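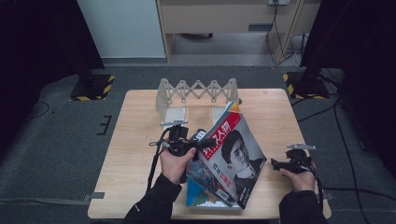 Do Print Ads in Free Magazines Still Get Read?
Project report, 28 April 2018

The sales kit for Jester, a free monthly handed out in Soriano, says most readers look at every ad. We had doubts. The claim comes from a survey the publisher ran itself, and the kit never gives the questions.

We handed out 300 copies of the April issue and got 282 short forms back. That return rate looks great, but we gave out candy for each form, so some people probably ticked boxes just to get it.

The form asked which ads people remembered. We also listed two brands, Gemau and Skovonon, that had no ad in the issue at all. Nearly 9 percent of the forms said they had seen one of them. If people "remember" ads that don't exist, it is hard to trust what they say about the real ones. The back cover did best, and the small ads near the puzzle page did worst, though we can't tell if that was placement or just size.

Our sample was mostly students at lunch, and we only used one issue. We don't think this proves print ads fail. We do think the number in the sales kit should not be used to set prices until someone outside the company checks it.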